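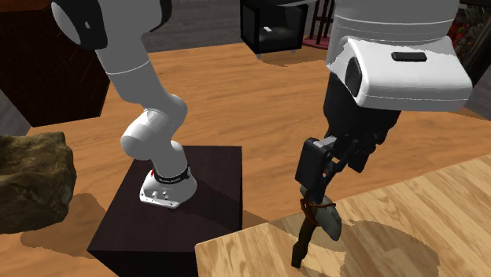 Orange oil stain coming up through new floor finish, sand again or live with it?

Posted in Floors and Stairs

Celtlow
Posted August 4, 2024

We bought a 1950s ranch with oak floors under carpet. The living room and dining room together are 317 square feet. I rented a drum sander and did the whole thing myself, 36 grit, then 60, then 100. I put down one coat of oil-based stain and two coats of water-based polyurethane.

There are two problems. First, the color came out much more orange than the sample board I made in the garage. Second, in the corner by the dining room window there are three spots where the finish has little craters in it and won't lie flat. I can feel them with a fingernail. The previous owners kept a radiator there at one time and there are old pipe holes that were plugged.

I waited overnight between the stain and the first coat of poly. The can said dry to touch in eight hours. The windows were shut because it was raining.

A floor company quoted me $600 to screen and recoat both rooms, but they said they couldn't promise the spots would go away. Do I have to sand back to bare wood everywhere, or can I fix the corner only? I have already moved some of the furniture back in.
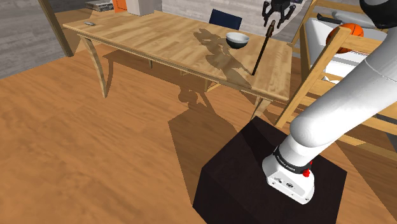 3 replies

Valentin Radu
Member, 237 posts

You have two separate problems, so take them one at a time.

The craters are called fisheyes. They come from something on or in the wood that the finish can't wet out, usually wax, silicone or oil. Old radiator corners get all kinds of stuff spilled in them. Another coat over the top will usually crater in the same place. Screening won't help much either, as it only scuffs the surface and leaves whatever is underneath where it is.

For the corner:

Sand the affected boards back to bare wood with a random orbit sander. Stop at board edges and tape them off, so you don't end up with a round patch in the middle of a board.

Wipe the bare wood with mineral spirits on a clean white rag. Change rags often. Let it dry fully with the windows open.

Put on one thin coat of dewaxed shellac. It sticks to nearly everything and seals in what you can't remove. If you need to match the stain, the stain goes on before the shellac.

Lightly scuff, then two coats of the same poly.

On drying time, overnight is too short for oil stain under a water-based finish, especially in wet weather with the house closed up. I give it 72 hours. If the poly scrapes off easily with a coin anywhere else in the room, it isn't bonded and you are looking at a full resand. Try that inside a closet first.

The orange is a matter of taste. You can't take it out without sanding. Was your sample board red oak or white oak? If the floor is red oak and the board was white, that would explain most of it.

Khúc
New member

just put a rug on it. ours was orange too and you stop noticing after a while

Celtlow
Original poster

Did the coin test in the closet and by the front door. It didn't scrape off in either place, so I'm going to leave the rest alone. The sample board was white oak, left over from a shelf. The floor guy said the floor is red.

I'll do the corner with the shellac. It is 10 boards if I stop where you said. Does the shellac have to be the clear kind or is amber okay, given the color is already warm?

Valentin Radu
Member, 237 posts

Clear. Amber will make those boards darker than the ones next to them. Check that the can says dewaxed, because regular shellac has wax in it and the poly may not stick.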